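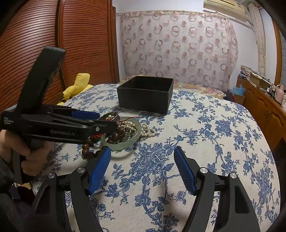

Pads on the hand-held grippers: how often are you swapping them?

Horkine
Posted February 27, 2025
Jewellery's been murder on mine. Beads and the bangle are fine, but fine chain gets in the ridges of the blue pads and I end up picking it out with a toothpick. I've been changing pads every 1000 grabs. Too often?

Cowie_2
Way too often, mate. I brush mine with an old toothbrush and a bit of dish soap, let them dry overnight, done. Same set since December!

jurker11
Gotta disagree with Cowie. Soap's fine, but once the ridges go shiny on top they're cooked, and pearls will roll right out on you. Check the screws on the fingers while you're in there too, mine had backed off half a turn.

Cowie_2
Shiny how, though? Mine have looked a bit shiny from day one and they still hold.

Kirstin McIver
I'm with jurker on the screws (do them by hand, please, I stripped one with a driver). Pads I just swap in pairs, otherwise the jaw closes crooked. Storent had spares last I looked, 13 bucks a pair.

Horkine
Ta, will try the toothbrush first and check those screws tonight.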